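The success rate should not be the first number we read

Every week I read one or two papers where a robot learns kitchen tasks in simulation, and almost all of them start with one percentage. I want to argue that this percentage, when it stands alone, teaches us very little, and that we as a small field became lazy about it.

My own case is the Drodeck benchmark, on which I worked for most of this year. The kitchens are rendered, and the colors and surfaces of the walls, floors and cabinets are changed at random between layouts.

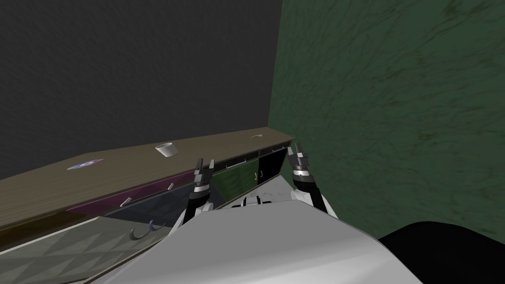 Two views from one Drodeck kitchen, the second looking out over a gripper.

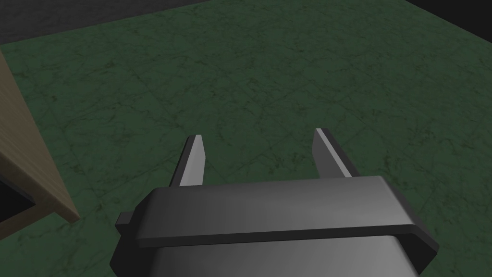 Evdokia Mitsotakis-Vlachou wrote to me that random textures are a kind of comfort for the researcher. In her opinion we change the paint because paint is easy to change, and then we say that the policy generalizes. She would prefer 4 kitchens with honest friction and contact to 2000 kitchens with different marble.

I agree with half of this. In August we trained the same policy two times, once with fixed surfaces and once with random ones, and tested both in 64 layouts which the policy did not see before. The random version was clearly better at reaching the object. At closing the fingers and lifting, the two versions were almost the same. If I had reported only the final success rate, the reader would see a modest improvement and would think that the whole behavior became a little better. In fact one part became much better and another part did not move.

This is why I now ask for results by stage. Reach, contact, lift, transport, release. It costs nothing, because the simulator already knows all these states. A real laboratory must pay a person to watch the videos, but in simulation we have the information for free and we throw it away. I find this hard to defend.

Some colleagues answer that stages are different for each task and so the papers can not be compared. It is a fair objection. Opening a drawer has no lift, and wiping a counter has no release in the usual sense. But I think that a table which is difficult to compare is still more useful than a number which is easy to compare and hides the failure. The group behind Zamley publishes a short list of failure types next to each result, and after I read it I knew what to try on Monday morning, so to say. After most papers I know only who is in first place.

There is also the question of how many trials. Our first draft used 195 trials for each task, all from one random seed, and I was proud of it. When we repeated the test with other seeds, the order of two methods changed. I still do not know which of them is better, and we wrote this sentence in the report. One reviewer asked us to remove it. We kept it.

Where I do not follow Evdokia is in her conclusion about visual variety. A policy that fails when the cabinet changes color will not arrive at the moment where friction matters. Both problems have to be studied, and separately, with separate numbers. My wish for the next version of Drodeck is that each layout is run two times, one time with changed surfaces and one time with changed physics, and that we never add the two scores together.

Contact: the Drodeck team | © 2019 | Back to top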